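Reading time: 3 min

The brief for the spring module was to go and look at automation somewhere other than our own lab, then write it up without using the word "revolutionary". We chose the open day at Pidthorpe, where Plalteo was showing a sorting job it calls Urnari. I had hoped for something the size of a bus. Urnari fits on a table and puts toy bricks in tubs.

The bricks come in three colours, and so do the tubs, more or less. Yellow goes in the orange one, red goes in the white one and blue goes in the dark one. That last detail caused more discussion on the minibus home than anything else we saw, as half of us had expected a red tub.
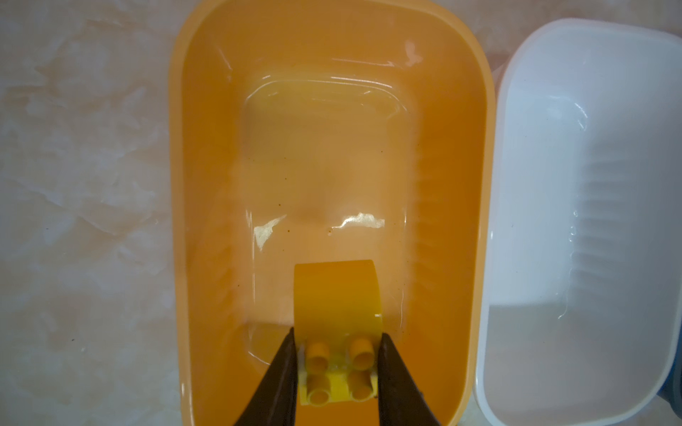
Admasu Student Automation Club – visit reports

A yellow brick is an awkward customer. One type has a curved panel at one end and studs at the other, so the two fingers have to get hold of the studded part, leaving the panel sticking out in front. Close the gripper on the wrong bit and you have a very short demonstration. From the wrist camera you get an excellent view of the brick and the inside of the tub, and almost no idea what the rest of the table is doing. We were told this is normal. It is also how I park.

Our handout said the system had learned from 1,917 recorded runs, with 3,000 as the target. A run means a person guiding the arms through the job from start to finish. I asked what was the most runs anyone had done in a day and was told 200, in the tone people use for marathons. I had come prepared with questions about neural networks and spent most of my time asking about wrists.

The second half of the session was about layout. Two arms share one table, each bolted to a base plate on the front rail, with the tubs lined up towards the back.

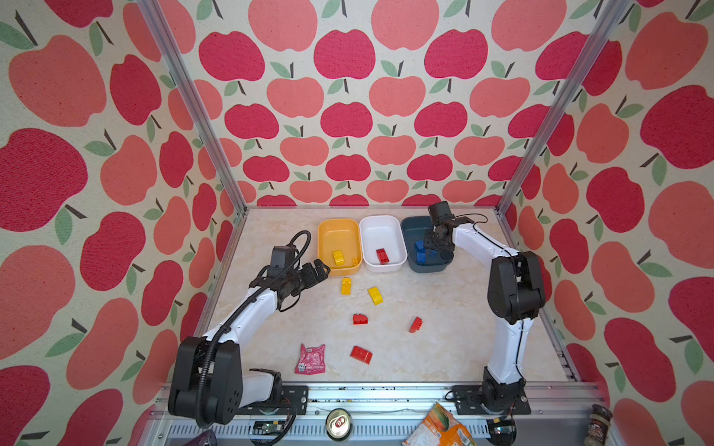 Sharing turned out to be the hard part. Either arm can get to the middle of the table, so something has to settle whose brick it is. Plalteo's answer is to let the training runs decide: if the people guiding the arms were polite to each other, the arms should be too. Our group project last term might have gone better on the same principle.

We also talked about bricks lying on their sides. A person picks one up without a thought, but for a gripper with two fingers the angle matters a great deal, and a brick lying diagonally wants a different approach from one standing up. I wrote "rotate wrist FIRST" in my notes and underlined it twice.

What we are taking back to our own build:

Fix the tubs down. Ours slide.
Record some runs with the bricks in silly positions. We have been laying them out in neat rows, which makes us look good and teaches the arm very little.
Use both camera views when checking a failed grasp. We only keep the overhead one at present.
Budget 5 afternoons for recording in March, and bring a cushion.

I am still not sure I would call the visit exciting. I did miss lunch watching it, though, and so did most of the group.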